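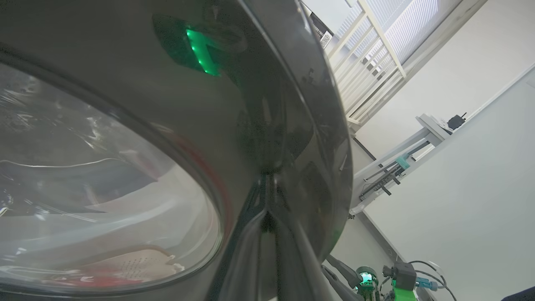
A front loader with whites and something red behind the glass.

Washer tips I stopped believing, and a few I kept

My aunt Wilma Goossens has a drawer full of clipped laundry advice going back to when she lived over the shop in Brasitz. I went through the whole drawer in October, tried what could be tried in my own utility room, and threw most of it out. What follows is what survived, plus the stuff that deserves a kick on its way to the recycling.

Red with whites

Everybody has a cure for this. Salt in the first wash, vinegar in the first wash, a bath in cold tea (really). I tried salt and vinegar on two cheap red dishcloths from the same pack and the rinse water came out pink both times. Neither one "sets" a modern dye. If the red thing is new, wash it alone or with dark stuff until a wet white rag rubbed on the seam stays white. Check the seam, not the front, and do the rag test with warm water if you plan to wash warm.

Color catcher sheets do pick up some loose dye. I've pulled out a pink one and been glad of it. I've also pulled out a pink one along with a pink pillowcase, so I wouldn't bet a good shirt on them.

If a load does come out pink, keep it away from the dryer. Soak it again while it's still damp, in oxygen bleach and the warmest water the label allows, and leave it overnight. Never wool or silk.

The glass

People polish the inside of the door and feel virtuous. The marks on the glass are mostly hard water and detergent film, and they have no effect on your clothes that I can find. A damp cloth with a drop of dish soap takes off the film. For the chalky spots, white vinegar on a cloth, then wipe it down with plain water. Skip the scouring pads.

Where the wiping does pay off is the rubber seal. Pull back the fold at the bottom and look. Mine had gray slime, a hair tie and a receipt with 347 still readable on it, which I assume was an order number. Wipe the fold dry after the last load of the day - an old sock over your hand works better than any special tool - and the smell mostly takes care of itself. I would not pour vinegar into the seal and leave it, whatever the clipping says. Some makers warn that it's hard on rubber. Read your own manual.

Leave the door open?

Yes. It's the one tip in the drawer I have no quarrel with. A hand's width is enough. If you have small children or a cat, shut it and dry the drum with a towel.

Detergent

The measuring cap is sold to you by the people who sell the detergent. I went down to 2 tablespoons for a normal load in our fairly soft Trultbridge water and noticed no difference, except the towels got less stiff. If your water is hard you'll need more, so go down a bit at a time and stop when the collars start looking dingy.

The 30-minute cycle

Fine for a half load that's only been worn once. For sheets, gym clothes or anything the dog slept on, I don't trust it. My sister Mieke swears by it for everything, and her kitchen towels smell like a pond.

How full is full

Put your hand in flat on top of the dry clothes. If it won't fit under the top of the drum, take something out. Folds pressed up against the glass don't prove anything by themselves, since clothes slump forward when they get wet. One heavy bath mat on its own is worse than a full load, in my experience. Mine walked the machine away from the wall until I started adding a couple of towels.

Drum cleaner tablets

I used the Martens ones for a while and then ran the hottest cycle empty with plain powdered detergent. Same smell afterward, or rather the same lack of it. The hot empty run once a month is enough for us. Clean the filter too, if yours has one you can reach. Put down a baking tray first, because over a quart of water came out of mine onto the floor.

Tennis balls go in the dryer with the comforter. They have no business in the washer, and I don't care which magazine said so.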